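I finally made it to the Vovberg open day in March, after missing it two years running, and I'm so glad I went! The train gets you there a little before 10, and from the station it's a short uphill walk past the old Bodnár mill (good pastries across the street, get the poppy seed one).

They'd split us into groups of 13. Ours went straight to the second floor, to the Juvico room, and I'd been hoping for exactly that. I expected a big noisy hall full of arms. What I got was a row of desks, a lot of monitors, and people steering simulated robots with hand controllers, very quietly, over and over. It felt like walking into a library where everybody happens to be moving fruit.

The idea is simple enough. Somebody gives the arm a chore, like putting the orange on the green plate, and a person does it by hand in the simulator while the computer saves every move. Do that enough times, with the things on the table shuffled between tries, and you've got a pile of examples for the learning system to copy from. Their target for each chore is 1000 good ones. The fruit one stood at 1009 when we came in, and the woman at the desk said she'd kept going past the target out of habit.

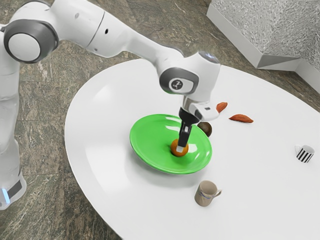 Elsie Ackroyd wanted to know what happens to the bad tries, the ones where the fruit rolls off or the arm bumps a mug. I'd been wondering the same thing! They keep them, but in a separate folder, and they get a label saying what went wrong. Elsie pushed a bit more and said she'd want the near misses mixed in, so the arm could learn how to recover. Our guide said there's a long-running argument about that upstairs and he wasn't going to settle it before lunch.

Then we got to try it. I was terrible. You squeeze the trigger to close the fingers, and I kept squeezing too early, so I spent my whole turn chasing a piece of fruit around a plate. The teenager after me got it on her first go, of course.

Lunch was soup in the courtyard. In the afternoon there was a talk on the Wunau project, where they take what's been learned on screen and run it on a real arm, but the room was packed and I only caught the second half from the doorway. If you go next year, get to that one early and grab a seat near the front.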